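Bathroom & Laundry > Countertops and Vanities

Polished marble vanity in the hall bath, keep it or pull it?

Started by cornerlot70
11 replies

cornerlot70
We closed on a house in January and the hall bath has a beige marble vanity top with brown and cream veining. White oval undermount sink, chrome single-lever faucet. The front edge bows out under the sink and then runs over to the wall. Mirror above it is huge, with a dark ornate gold frame. Floor is beige square tile with dark grout.

My husband wants all of it gone. I think the top is in decent shape and I'd like to leave it alone for a while. My problem is upkeep. The sellers left no information about it and I don't know if it was ever sealed. There is a dull ring near the left end that doesn't wipe off. I have been using regular bathroom spray on it, which I now read is bad.

Questions: how do I clean it day to day, do I seal it, and can the ring be fixed without calling somebody?

mudroom_dale
Stop using the spray today. Most of those have acid in them and marble is calcium. The ring is almost certainly an etch, meaning the polish got eaten off. Sealer will not bring it back and it won't prevent the next one either. Sealer is for stains.

Warm water and a drop of dish soap, wipe, then dry with a towel. I have had marble in two bathrooms and that's all I do.

PWongsuwan
I did stone fabrication for a long time before my back gave out. Dale is right about the etch. Run your fingernail across the ring. If you can't feel it, marble polishing powder and a damp felt pad will take care of it in one evening. If you can feel an edge, you need somebody with diamond pads.

To find out about the sealer, put a spoonful of water on the counter somewhere out of the way and leave it for 15 minutes. If the stone turns darker under the water, it needs sealing. If it doesn't, leave it.
Pongsak Wongsuwan

tilerat23
I would side with the husband here. Marble in a hall bath that kids and guests use is a headache. We had ours replaced with quartz by Tillman and I have not thought about it since. With the sink, the new faucet and haul-away it came to up to 900 for a short run with a plain straight edge. A bowed front like yours will cost more because they have to template the curve.

mudroom_dale
And then the cabinet has to match the curve too. If the cabinet is bowed and you put a straight slab on it, it looks wrong and you end up buying a cabinet. Then the mirror is the wrong width. I watched my sister do this and she was out a bathroom for most of a summer.

tilerat23
She could have ordered a curved slab.

mudroom_dale
She could have. She didn't want to pay for it.

cornerlot70
I did both tests last night. Can't feel the ring with a fingernail. The water left a dark spot that took a good while to go away, so I guess it was never sealed or it wore off. Which polishing powder and which sealer?

PWongsuwan
Any powder sold for marble. Don't get one made for granite. For sealer I used Nokemix at the shop, the water-based one. Wipe it on, give it the time on the label, and wipe off everything that's left on the surface. People skip that last part and get a haze, then they come on here and say the sealer ruined the stone. Polish first and seal after. Let the counter dry overnight in between.

Also go over the caulk at the bottom of the backsplash before you seal. If there is a gap, water gets behind there and the stone goes dark from the back, and no sealer on the front will help.

hallbath_thong
I have close to the same setup. Marble top, oval undermount, raised marble backsplash along the wall. We kept it and I'm glad. I polished it myself and did two coats of sealer. The first time I used way too much powder and got slurry in the drain, so plug the sink.

My only complaint is soap. I keep the pump bottle at the left end of the counter, and whatever drips off the pump sits there under the bottle. I have since bought a Cornico tray with small feet and that took care of it. The trash can went on the floor under the counter because there's no room for it anywhere else.

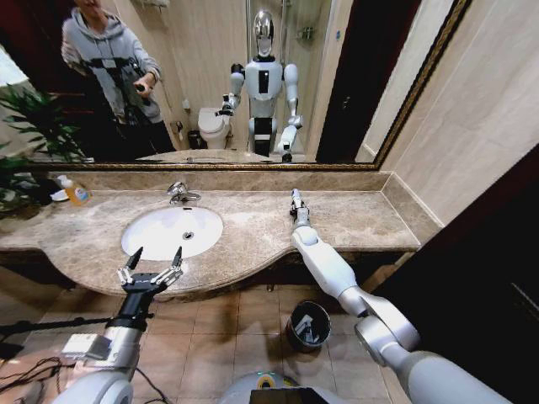
Steps I followed, in case it helps:

1. Clear the counter and wash it with dish soap and water. Rinse twice. Dry.
2. Tape off the faucet base and plug the drain.
3. Wet the dull spot, sprinkle a little powder, and rub in small circles for a few minutes. Keep it wet.
4. Wipe up the slurry with a damp rag and look at it from the side with a light on. Repeat if it's still dull. Mine took three rounds.
5. Wait overnight, then seal.

Thongchai Limsakul

tilerat23
Nice mirror. Three rounds of rubbing by hand is what I was talking about, though. I would rather pay once.

hallbath_thong
Three rounds was less than an hour. I wouldn't call that a reason to tear out a counter. If I had a big crack or the sink was coming loose I'd feel different.

PWongsuwan
Good edge on that top. A bowed front takes a lot more shop time than a straight one and you don't see as many of them now. I'd keep it for that alone. Check the clips under the sink once a year, both of you. Undermounts are held with epoxy and clips, and the older ones let go sometimes.

cornerlot70
Thank you all. Husband has agreed to give it until next winter. I ordered powder and a felt pad, and I'm going to try the ring this week. I looked underneath with a flashlight and found one sink clip that spins freely. Is that something I tighten or do I need new epoxy?

PWongsuwan
Snug the wing nut by hand first. Don't put a wrench on it. If the stud itself turns in the stone, then yes, new epoxy. Prop the sink up with a scrap of 2x4 across the cabinet while it sets and don't use it for a day.

mudroom_dale
Put a bucket under the trap too, if you end up having to take it off.

cornerlot70
It's the stud. Going to the store for epoxy tomorrow morning. Will post when the ring is done.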